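SPEAKER NOTES – Keep the box? Packing and storing shoes at home
Tomás Carroll, Enivari evening talks, 14 June 2024

Start without slides. Ask who has shoes under the bed. Hands up. Ask who still has the boxes. Fewer hands, usually some guilty faces.

My own number: 37 pairs through the flat in 10 years, most of the boxes gone to recycling in February when we moved. Regretted it by the second week. Don't dwell.

1. The box itself

Slide up. Let them look, then talk.

Bright red, plain cardboard on the inside, finger cutout in the long side. Everybody ignores the cutout. It's how you pull a box off a shelf without crushing the corner. Cutout facing out, always.

Label – size is the big thing on it, 7.5. Readable from standing height if the box goes the right way round. If the label faces the wall you'll be opening every box you own, I did this for years.

Mention Jatosano clear plastic ones, someone will ask. Fine but they don't fold flat. Cardboard does.

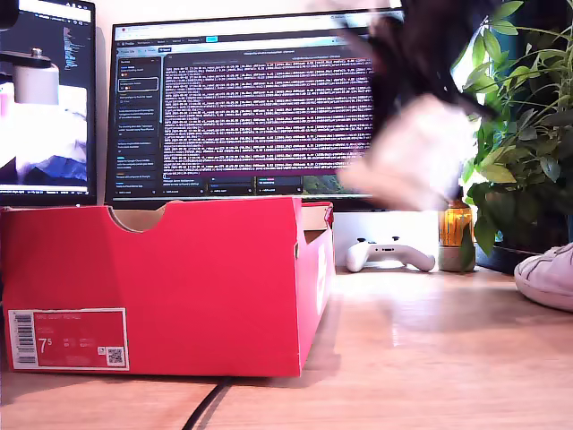
2. Before anything goes in

SLOW DOWN here, I rushed it at Esberg and lost the back row.

Order:
– laces loosened, left in the eyelets
– soles brushed, dry brush first
– damp cloth on the uppers, then leave them out overnight
– paper in the toes. Plain paper, newsprint comes off on white leather
– in the box on their sides, heel to toe

White leather creases. You can't iron it out, stop asking me (joke, if the room is warm). Stuffing the toe stops it geting worse.

Scuffs on a rubber sole are only looks. Clean them if you care. Grey marks mostly come up with washing up liquid and an old toothbrush, test a bit first.

3. Where you do it

Most people sort shoes on the nearest flat surface, me included. Desk, kitchen table, whatever. Clear a bit of it. One pair at a time with its own box next to it, or you end up with two lefts in one box. Happened with the Agyeman lot, took an hour to sort out.

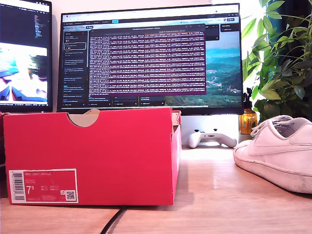
Sun is the other thing. Fine for an hour while you work, not for storing, white goes yellow and glue dries out. So not the windowsill. Bottom of wardrobe, off the floor if the wall is damp.

Stacking – heaviest at the botom, boots never on top of trainers. Four high is my limit.

Skip the bit on cedar blocks if past half seven.

Questions. Handouts are by the door, take the spare ones back to Enivari after.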